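11 avril 2023
par Crisóforo Mendoza

Je mange trop de sandwichs, je le sais, mon médecin le sait, et le boulanger de la rue commence à me dire bonjour avec une tendresse inquiétante. Mais depuis que j'ai retrouvé le grille-pain Zenier au fond du placard, les choses ont pris un tour sérieux. Le pain de mie nature, tout mou, celui qui garde l'empreinte des doigts, c'est terminé chez moi.

La méthode est bête. Deux tranches, grillées franchement, jusqu'à ce que la croûte résiste. On les laisse debout l'une contre l'autre une minute, façon château de cartes, sinon la vapeur ramollit tout par-dessous. J'ai longtemps sauté cette étape par gourmandise et j'ai longtemps mangé des éponges.

Pour la garniture, Tiburcio Quezada (mon beau-frère, et mon contradicteur attitré à table) tient pour le salé. Nous en avons parlé pendant 95 kilomètres d'autoroute en juillet, fenêtres ouvertes, sans bouger d'un millimètre ni l'un ni l'autre. Moi, je veux du brun, de l'épais, quelque chose qui brille un peu entre les tranches et qui colle au palais.

Reste la question du service. J'ai passé l'âge des assiettes assorties, si tant est que je l'aie connu, et j'ai fini par céder au plateau blanc à tête d'ours. Il a deux petits yeux et une bouche ondulée, ce qui lui donne l'air de désapprouver le menu.

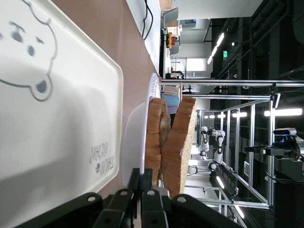
Tiburcio prétend qu'un plateau pareil se réserve aux moins de 11 ans. Il a pourtant posé son café dessus dimanche en huit, pardon, l'autre fois, et il n'a pas demandé de soucoupe. Je le lui rappellerai quand il viendra chercher sa perceuse, que je lui dois depuis un bon moment.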